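Casska scene randomiser: a review after one winter of use

I'll say at the start that I came to Casska a bit grumpy. Our little group studies how grasping policies trained in simulation cope with things they've never met, and we'd been quite happy building our rooms by hand in Stakis, thank you very much. But a hand-built room takes me most of an afternoon, and by July we needed 90 of them, so I gave in and bought the licence.

What it does is simple enough. You hand it your arm, your objects and a pile of textures, and it puts together rooms for the policy to practise in, with the furniture, colours and clutter shuffled each time. The idea behind the method is an old favourite of mine: if every room is odd in its own way, the policy stops leaning on the background and has to pay attention to the thing it's meant to pick up.

And they are odd, bless them! I grew very fond of the marble sink room, toy tank and all.
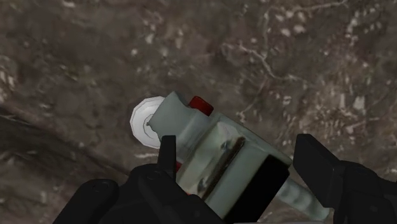
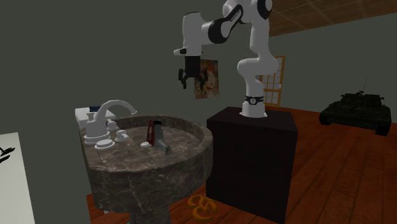 Setting up took me the better part of a morning, mostly because the manual assumes you already know where it hides the friction settings. Once I'd found them (third tab, under "materials", for anyone else hunting) it behaved beautifully, and the 90 rooms were ready by dinner.

Now for the results, which I was honestly nervous about. We trained one policy on our 8 Stakis rooms and another on the Casska lot, then gave each of them 50 grasps in rooms neither had seen. The Stakis policy managed 21. The Casska one got nearly 40, and I made myself a very large cup of tea.

My grumbles are small ones. Shiny surfaces slow the renderer right down, and the labelling of saved runs is a muddle – I've taken to keeping my own list in a notebook. We also haven't tried any of this on a real arm yet, so please don't read my numbers as a promise.

Still, I've renewed for next year, and the hand-built rooms are retired to a backup drive. Four stars out of five from me, and I'd happily find the fifth if they'd fix those labels.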